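About Ustlow

Ustlow is an independent test bench for small robot arms, grippers, cameras and controllers. We run comparison trials for companies that are about to buy hardware and for companies that build it. We do not sell arms or grippers, and we take no commission from anyone who does.

The bench was set up by Igor Jireš, who had spent most of his working life in packaging automation, and Ruxandra Ilie, a controls engineer. Both had sat through supplier demonstrations in which a gripper picked up a machined block, put it down again and was declared suitable for bread. The first Ustlow trials were run in the evenings on a single arm. The bench now employs six people and keeps four work cells in daily use.

What we test

Most of our work falls under one of these headings.

Grippers: parallel finger, adaptive finger, soft finger and suction. We compare finger geometry, pad material, opening width, closing force at low settings, and how the gripper behaves when the object moves during the grasp.

Arms: tabletop arms, singly or in pairs. Repeatability is measured at the fingertip and not at the flange, with the customer's own gripper mounted.

Cameras: fixed and wrist mounted. We look at depth error on shiny, translucent and patterned surfaces, and at how long a calibration holds.

Controllers: cycle timing, recovery after a protective stop, and the behavior of two arms commanded from one controller versus two.

A standard trial is 500 attempts per configuration. An attempt counts as a success only if the object ends up where it was supposed to be and passes a visual check afterwards. Everything else is logged under a failure code. Dropped objects and crushed objects have separate codes. The code list is sent to the customer before testing starts, and it is not changed during a trial.

Two-arm handling

Paired arms have taken up a growing share of the schedule. The usual question is whether two simple grippers can do a job that would otherwise need one complicated hand. Paper bags are a good case. A bag has no fixed shape, the opening has to be found before anything can go in, and one set of fingers is rarely enough to keep it under control.

Bag and pastry work is done in an enclosed cell built from aluminum extrusion. Both arms stand on one rail along the front, so the distance between the bases is fixed and known. The lining of the cell can be changed. Plain gray panels are used for baseline runs, and printed wallpaper is used when the vision system is part of the comparison. Household and office items are left on the table during the printed-wall runs, and their positions are written into the test plan.

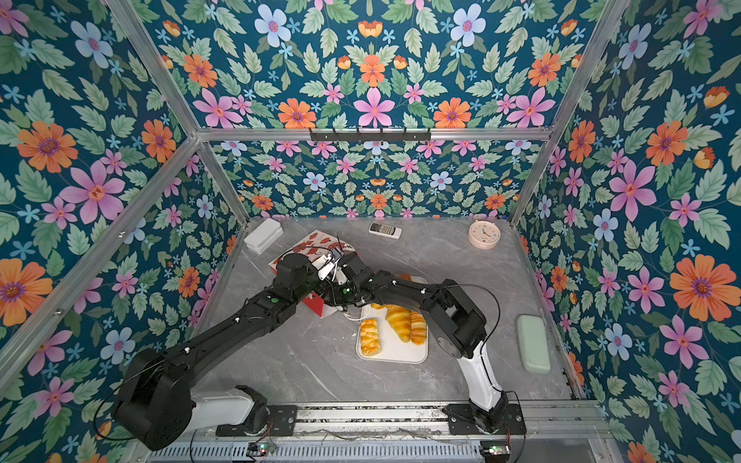
Bag handling trial in the two-arm cell, with both grippers at the paper bag and the pastry tray alongside.

Pastry is harder than it looks on a specification sheet. A croissant flakes at closing forces that most grippers treat as their minimum. A braided piece offers several grasp points, and a planner may switch between them from one attempt to the next. Ridged surfaces change the contact area depending on which way the fingers approach. For these reasons we report results per item type as well as per configuration. An overall success rate hides too much.

An early comparison can serve as an example. The Horex finger set and the Szulc finger set were run in the same cell, on the same arms, with the same controller settings. The Horex set completed 397 of 500 attempts. Most of its failures were at the bag opening, where one fingertip pushed the near side of the paper inward before the other arm had a hold on it. The Szulc set did better at the bag and worse at the tray, where its wider fingers touched neighboring items. Neither set was recommended without changes. The customer ordered the Horex fingers with a thinner tip.

How a trial runs

A trial starts with a call and a sample box. We ask for the real product, in the real packaging, in sufficient quantity to replace damaged pieces. Food samples are replaced on a fixed schedule during the run, and the replacement interval is stated in the report.

Mounting and calibration are done by our staff. Suppliers may send a tuning engineer for the setup phase and may not adjust anything once the counted attempts have begun. If a part breaks, the run is stopped and the break is recorded - a replacement part starts a new run from zero.

Reports include the raw log, video of every failed attempt, controller settings, and the firmware versions in use. Customers own their reports and may publish them in full. We do not permit excerpts in advertising.

Software

Trials are sequenced with Nallis, our in-house scheduler. It starts each attempt, time-stamps the camera streams and holds the cell if a log entry is missing. Nallis is supplied to customers who want to repeat a trial on their own floor. It is not offered as a separate product.

Visiting the bench

Visitors are welcome on Thursday afternoons by appointment. Cells running confidential work are screened off. The bench closes for maintenance in August, when the arms are serviced and the reference cameras are recalibrated.

Inquiries about gripper and arm trials go to Igor Jireš. Inquiries about controllers, cameras and Nallis go to Ruxandra Ilie. Please include the weight and outer dimensions of the object to be handled.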